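Praltau Appliance Cell: Frequently Asked Questions

Who is this page for?
Labs and integrators who are considering the Praltau cell, or who have one on order. It covers the standard tabletop version sold by Vondville. For the mobile version, see the separate page.

What is the Praltau cell?
A preconfigured station for training and testing manipulation on household appliances. It consists of an arm mount, a green work surface, a fixed overhead camera, a controller, and one appliance from the supported list. The arm is ordered separately.

Which appliances are supported?
The current list has 13 entries, most of them countertop units: microwaves, toaster ovens, rice cookers, and kettles. The default is a white microwave with two rotary knobs and a push button under them. Models with touch panels are not on the list. The fingertip force reading is not reliable enough on flat membranes at this time.

Does the appliance need to be powered?
No. All standard tasks run with the plug out. Knob and door mechanics are the same either way. If your work requires a live appliance, order the isolated outlet option and read section 4 of the installation manual first.
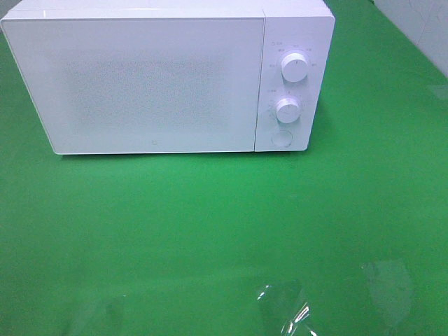 The isolated outlet has its own breaker and is wired to the emergency stop. It cannot be retrofitted to controllers shipped before April. Those units lack the second relay.

Why is the work surface green?
For background replacement. The Magnusson software package separates the surface by color and substitutes another background during training. A saturated medium green gave the cleanest separation from white and gray appliance housings. Green appliances will need a different surface, available on request.

Do reflections on the surface cause problems?
Sometimes. The surface has a slight gloss, and strong overhead light can wash out part of it. The keying step tolerates moderate glare. If more than a small area is lost, lower the light or move it to the side. Clear film is harder to deal with than gloss: it takes on the color underneath and shows up only at the folds, so the software tends to label the flat part as background and the folds as objects.

Can I use clear film as a test object?
Yes, as an optional clutter set. Expect a lower detection rate than with opaque objects. Results with film should be reported separately from the standard score.

Where should the appliance be placed?
Toward the back of the surface, front parallel to the front edge, door closed. Leave the area in front of it free for the arm. Exact placement is not required. The calibration routine finds the door seam and the two knob centers and works from those.

What lighting is needed?
Set the level at the work surface to at least 500 lux. At 900 lux and above, white housings start to lose detail and the printed markings around the knobs become hard to separate from the panel. Exposure is locked during a run, so set the light before you start.

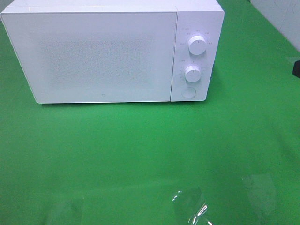 Daylight from a window is acceptable if it is steady. Blinds are better. A change in cloud cover halfway through a run will not stop the system, but it will show up in the logs as a drop in confidence.

Does the system read the labels on the control panel?
No. Label reading was tested and dropped. Small gray print on white is too faint for the overhead camera at its normal height. Knob positions are taken from the indicator mark and checked against the torque curve. As a result, the language of the panel makes no difference.

How many demonstrations are supplied?
The microwave set contains 346 demonstrations, divided among door opening, door closing, and turning each knob. Other sets vary in size -- see the order sheet.

Which grippers work?
The Vostier two-finger gripper is the reference part. Other parallel grippers will work if the fingertips can hold a round knob without slipping. Suction grippers are suitable for the door on some models and for nothing else on the list.

What maintenance is required?
Wipe the surface with a damp cloth. Do not use solvent; it leaves shiny patches. Check the knobs for play every month and replace them when calibration reports a center offset twice in a row.

Can the cell be returned?
Unused cells can be returned in the original crate. Software licenses are not refundable after activation.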